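Mulora Anti-Fatigue Floor Mat, Gray

Standing still is harder work than it looks, and concrete has never once apologized for it. The Mulora is our answer for people who spend the day at a bench, a counter or a packing station and would like to keep their knees for the weekend.

Didier Besson designed the first one at Drirkico after a winter spent standing on flattened cardboard, a material he still speaks of with some bitterness. The current version has a closed-cell foam core and a textured top that grips your shoes without eating them. It lies flat out of the box - give it a night if your shop is cold.
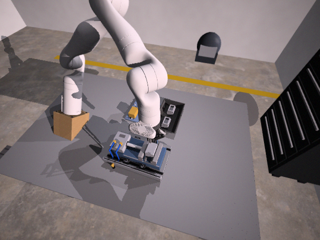
Edges are beveled on all 4 sides, so carts roll on and coworkers don't trip, or at least have to find something else to trip over. Sweep it, mop it with mild soap, let it dry. Please don't use solvent. We can tell when you've used solvent, and so can the warranty desk.

Size: 140 x 200 cm
Color: gray, or a slightly different gray if you order the Cokonlow edition
Warranty: 2 years, normal use
Price: $575, shipping included

Yes, that is a lot for something you walk on. We also sell the Quansah, which is thinner and cheaper and perfectly fine for anyone who sits down now and then.

Mats ship rolled, in a long carton that will not fit in a compact car no matter how you angle it. Returns are accepted within the month if the mat is clean. Boot prints are okay. Paint is a conversation.

Need a custom cut? Send us a sketch with measurements, and please measure twice - the knife only goes one way.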